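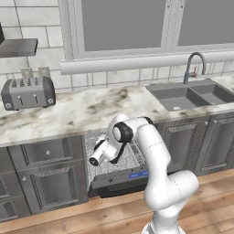
Figure 1. Simulated kitchen, dishwasher task: the arm with its gripper over the open machine.

Progress report to the Gasar Fund
Project: Kultine — learning household tasks from demonstration
Submitted by: Védís Laxdal, project lead
Date: 11 Feb 2018

1. Position at the end of the period

The project is on schedule for the second stage payment. The collection of demonstrations in simulation, which the work plan set for this period, has passed its first target of 800 accepted episodes. Collection on the physical arm has not begun and remains planned for September.

2. Collection of demonstrations

Episodes are recorded by operators who steer the simulated arm by hand controller from the Dotham office. Each episode holds the joint positions, the gripper command, the rendered views and a short written instruction. The dishwasher task accounts for the largest share, as agreed with the Fund at the last review. Its episodes start with the door already open; opening the door is recorded as a task in its own right.

There are now 29 kitchen layouts in use. Worktop, cabinet and floor finishes are varied between layouts, as is the place where the base of the arm stands. Tarun Katiyar has prepared a further set of layouts with narrower floor space, and these will be released to operators once the collision settings have been checked.

3. Quality of the data

Rodrigo Brandão reviewed the episodes recorded before the change of controller. Of these, 66 were withdrawn, mostly for long pauses or for the gripper passing through the edge of the rack — a fault in the contact model that has now been corrected. Replacement episodes have been recorded for nearly all of them.

4. Training

A first policy was trained on 80 per cent of the accepted episodes, with the remainder held back for testing. It reaches the rack reliably in layouts it has seen. Placing is weaker, and results in unseen layouts are not yet fit to report.

5. Staffing and spending

Cheng-en Choi joined as a second operator. Spending is within budget under all headings except computing, where an underspend is requested to be carried forward.

6. Decision requested

The Fund is asked to approve the revised task list, attached as Annex B.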